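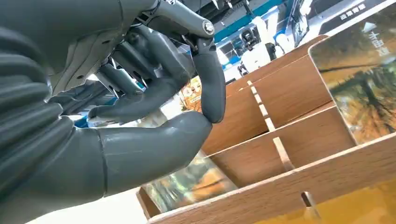
Murín Lantern
Catalog item 164
Category: Furniture, outdoor
Game: Prarkley

Placeable light source. Occupies one tile and can be rotated in four directions. Emits light from dusk to dawn; the switch can be set by hand at any hour.

Buy price: 3970 coins
Sell price: 1000 coins
Source: Jovo's stall, April only
Customizable: Yes (frame color, glass color)
Stack limit: 1
Giftable: Yes

Customizing costs 600 coins per change at the Arura workbench. Color changes do not affect the sell price. Lanterns received by mail cannot be customized until they have been placed once.

Not available for reorder from the catalog before version 1.4.

Entry updated 9/15/19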